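Ribbing (knitting)

Ribbing is a knitted fabric in which columns of knit stitches alternate with columns of purl stitches, producing raised vertical ridges with furrows between them. It stretches a good deal from side to side and then goes back to where it was, or near enough, and for this reason it is found at the places where a garment is expected to hold on to its owner: cuffs, hems, necks, waistbands and the tops of socks. It is also used for whole garments, generally by people who are slim or do not mind.

Contents
Structure
Common kinds
Use in garments
Ribbing by machine
Ribbing at Herncombe
Faults and failures
Care
See also

Structure

A knit stitch and a purl stitch are the same loop seen from opposite sides. In plain stocking stitch all the loops face one way, and the fabric curls at its edges, as anyone who has tried to make a scarf out of it will know. In ribbing the loops face alternately forwards and back. The curl of each column is cancelled by its neighbour, so that the fabric lies flat at the edges while folding up on itself like a small concertina across the middle.

The purl columns sink to the back and the knit columns come forward. At rest, most of the purl columns cannot be seen at all, and a rib may look like plain stocking stitch that has been left in a drawer with something heavy on it. When pulled sideways the hidden columns open out. A piece of single rib can be drawn out to a surprising width before it complains.

Ribbing has little stretch lengthways, and what there is does not come back. This is the commonest cause of the jumper that reaches the knees by its second winter.

Common kinds

Rib patterns are written as two numbers, the first for the knit stitches and the second for the purl. The main kinds are given here with the names used in most British pattern books. Older leaflets have their own names for nearly all of them and do not agree with one another.

Single rib (1×1). One knit, one purl. Fine, tight and slow to work by hand, as the yarn must be moved from back to front between every stitch. Used for neckbands and for the cuffs of good cardigans.

Double rib (2×2). Two knit, two purl. The most elastic of the ordinary ribs and the one most people mean by the word. Used for socks, hats, school jumpers and fishermen's clothing.

Wide or uneven ribs (3×2, 4×2, 6×3 and so on). These pull in less and are mostly for show. Past a certain width the knit bands begin to behave like plain fabric and the knitter is making stripes.

Fisherman's rib. Every other stitch is worked into the row below, giving a deep, soft, spongy cloth. It eats yarn at a rate that has ended several household budgets.

Brioche. Closely related to fisherman's rib and arrived at by a different road, with yarn carried over slipped stitches and later worked together with them. The finished cloths are hard to tell apart. Those who can tell them apart will do so.

Twisted rib. Each knit stitch is worked through the back of the loop. The ridges stand up sharply and look very handsome, and the elasticity is somewhat reduced.

Mock rib. A general name for fabrics that look like ribbing and do not behave like it. Much used on cheap cuffs.

Use in garments

The usual rule for a handknitted cuff is to work the rib on needles two sizes smaller than those used for the sleeve. The rule is printed in nearly every pattern and ignored by a fair number of knitters, who then write to the publisher about their cuffs.

A cuff may be single, ending where the rib ends, or turned back on itself. A turned-back cuff is warmer, allows for growing children, and collects crumbs. Deep ribbed sleeves, where the rib runs from wrist to shoulder, came in and out of fashion several times in the last century. They cling when the arm is straight and gather into thick folds when it is bent, and the folds are heavier in dark wool, or at any rate look it.

At the waist, ribbing is asked to do more work than anywhere else. It must stretch over the hips, close again above them, and then sit still. Most waistbands manage the first of these.

Necks are the hardest part to judge. A neckband that is too loose stands away from the throat in a frill, and one that is too tight will not go over the head, a fact usually found out after the ends have been sewn in. The roll neck avoids the question by using so much ribbing that the fit no longer matters.
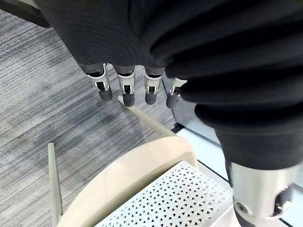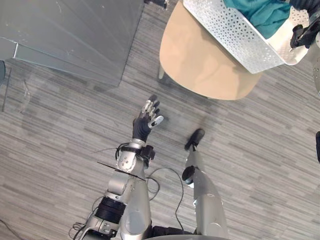
Why does a ribbed cuff go slack before the rest of the sleeve wears out?

The cuff is stretched far more often than the sleeve. Each time it is pulled over a hand or pushed up a forearm, the loops are drawn sideways, and the fibres lose a little of their spring. Wool recovers better than cotton, and will often tighten again after a wash. Cotton and most plant fibres have almost no spring of their own, so a cotton cuff depends wholly on its stitches and gives up sooner.

Ribbing by machine

Hand knitters make ribbing by moving the yarn. A machine has to do it with a second set of needles, placed opposite the first, so that some loops are drawn forwards and others back. The early stocking frame had only one set and could make nothing but plain fabric. The addition of the second set, in the eighteenth century, made ribbed stockings possible at a price that clerks could afford, and was followed by the usual lawsuits.

Modern ribbing comes from machines of two broad sorts. Flat machines have two needle beds leaning together in an upturned V and can shape each piece as they go. Circular machines knit a tube and are much quicker. Most of the ribbing sold by the metre for cuffs and waistbands is tubular, and home sewers are advised to check this before cutting, since the shop will not take it back.

Domestic knitting machines can be fitted with a ribbing attachment, known to its users as a ribber. It clamps beneath the main bed, needs careful lining up, and is frequently offered for sale in nearly new condition.

Ribbing at Herncombe

The town of Herncombe had a small trade in ribbed goods, chiefly sea-boot stockings and the deep cuffs that were sold separately for sewing on to oilskins. The work was done at home in the winter months and paid for by the dozen. Herncombe rib is a 2×1 rib worked rather tightly in dark worsted, with a plain row every ninth row. The purpose of the plain row is disputed. One account holds that it helped the knitter keep count, and another that it let the buyer do so, which would say something about relations between the two.

The trade was taken over by the Harell mill, which put in circular machines and dropped the plain row. The mill's pattern book lists 547 cuffs, many of them differing only in colour and a few not differing at all. Harell stopped making stockings when rubber boots with their own linings became common, and turned to trimmings for school uniforms. The building is now flats. A short length of the handmade rib hangs framed in the entrance hall, upside down.

Interest in the pattern revived when Kamath, a yarn firm, issued a leaflet for a Herncombe hat. Knitters in the town have objected that hats were never made there. The hat has sold well.

Faults and failures

Flare occurs when the rib is worked too loosely or cast off too tightly, or, with a certain amount of bad luck, both. The edge stands out like the bell of a trumpet.

Gutters are loose columns at the point where knit changes to purl. They come from slack yarn as it passes between the needles, and appear on one side of the ridge only. Remedies include tugging the yarn, wrapping the purl stitch the other way, and standing further back.

Drift is the gradual slide of the pattern by one stitch, turning rib into moss stitch. It is often traced to a telephone call.

Bagging is the permanent loss of stretch. It can be put off by threading fine elastic along the inside. The best-known thread for this in Britain used to be Pekex, sold on cards, which outlasted a good many of the jumpers it was meant to rescue.

Care

Ribbed woollens should be washed cool, rolled in a towel and dried flat, with the ribs pushed together by hand. They should not be ironed. An ironed rib is pressed open and stays open, and the garment gains up to 9 centimetres across the hem, seldom where it is wanted. Steam held a little above the cloth will sometimes bring it back.

Cuffs of 100 per cent acrylic will survive almost any washing but must be kept away from heat altogether. Once overheated, acrylic goes limp and stays so, a condition knitters call "killed". Some do it on purpose, for shawls.

Hanging is not advised. The weight of the garment pulls the rib lengthways, for which see the remark on knees under Structure.

See also

Brioche stitch
Casting off
Cuff
Moss stitch
Stocking frame
Welt (knitting)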